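Gallery: Good practice for two-arm bagging cells

Ustik working group on small packing cells
Text and selection: Thierry Brunet

The pages below accompany the second issue of the Ustik practice notes for bench-mounted two-arm cells that put light retail goods into bags. The notes run to 17 clauses. Only those that are easier to follow with a picture are covered, and the clause titles are shortened. Where a clause uses "shall", the point is checked at sign-off. Where it uses "should", a cell may depart from it if the reason is written in the cell log.

Clause 4. Wrist views
Each arm shall have its own view of the bag mouth. A fixed view from outside the cell does not replace it, as the walls of a bag hide the goods once they are below the rim. The wrist view should still show part of the floor or wall, so that a reviewer can tell which way the bag is facing. 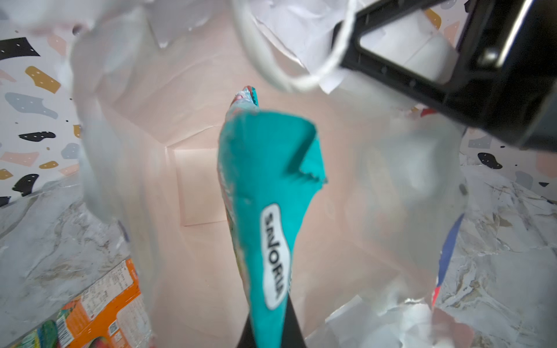

The wrist view is kept for every cycle, including cycles stopped by the operator. Under the current issue the last 149 cycles stay on the cell computer and older ones move to the archive. Stopped cycles are never deleted to make room, and they carry the clause number that caused the stop, if there is one.

Clause 6. Handles and loose cord
String handles are the most common cause of a snag in the Takagi trials. A loop may lie across the floor or hang over the rim, but the closing path of the fingers shall be clear of it before any grip is made. If the loop cannot be seen from at least one view, the arm backs off and approaches again.

A red bag printed "RICH", with a thin white string handle looping out of the opening and a teal and a yellow packet inside. One black fingertip presses on the side of the bag, over the lettering.

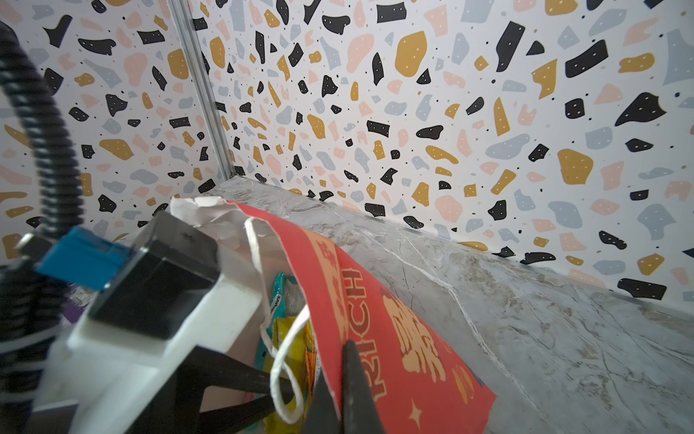 HOLDING THE BAG OPEN

Clause 9. Two-point hold
Thin plastic bags do not stand on their own, so one rim is taken by each arm. The arms shall share the load evenly and neither may pull after the mouth is open. Brurkotero, who supplied the first draft of this clause, asked for a fixed opening width. The group chose to leave the width to the cell owner – bag sizes vary too much for one figure to be of use.

Clause 10. Waiting goods
Goods not yet packed should lie flat on the floor, to one side of the bag, and should not be stacked. Slight overlap is allowed where the printed face of each packet can still be read. Each arm should be able to reach the goods without crossing over the other.

White plastic bag with a gripper at each side of the opening. Four wrappers are still on the floor to the left, among them two green FOX'S packets, one overlapping the other.
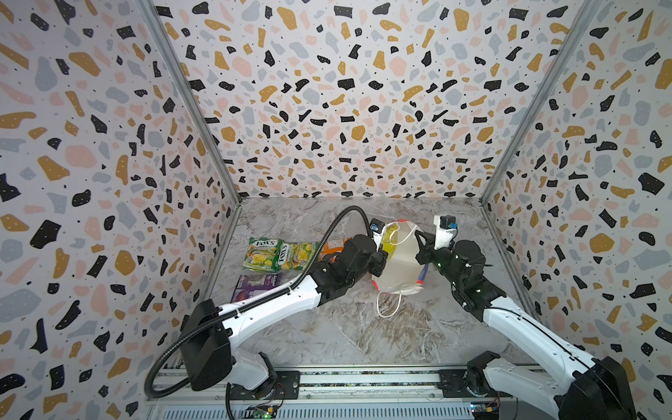 FLAKEMINE, November

The autumn review was held over 2 sittings and took in 328 logged cycles. Most of the comments concerned Clause 12, on shared space, which has been rewritten as follows.

Clause 12. Both arms in the bag
Two grippers may enter the same opening only at reduced speed, and only if each controller receives the position of the other. One arm is named as the leading arm before the cycle starts. The other gives way – it stops where it is, keeps its grip and waits. Swapping the leading arm during a cycle is not permitted.

Both grippers reaching into the opening of a clear bag with several items in it. Two FOX'S packets lie beside the bag on the marble-patterned floor. 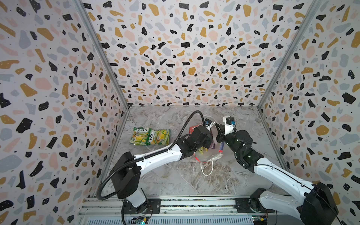

The give-way rule applies equally when the leading arm is empty. An earlier wording let the loaded arm take priority, and this was withdrawn after the reviewers found that the two controllers could disagree on which arm was loaded.

Clause 15. Cables
Conduit shall be long enough for the full reach of the arm and shall not rest on the goods at any point in the cycle. Arched runs above the arm are acceptable. Fixings on the base side are checked at the start of each shift and the result entered in the log.

Comments on this issue should quote the clause number and go to Thierry Brunet at the Ustik office. Changes to Clauses 6 and 12 will be held over to the third issue.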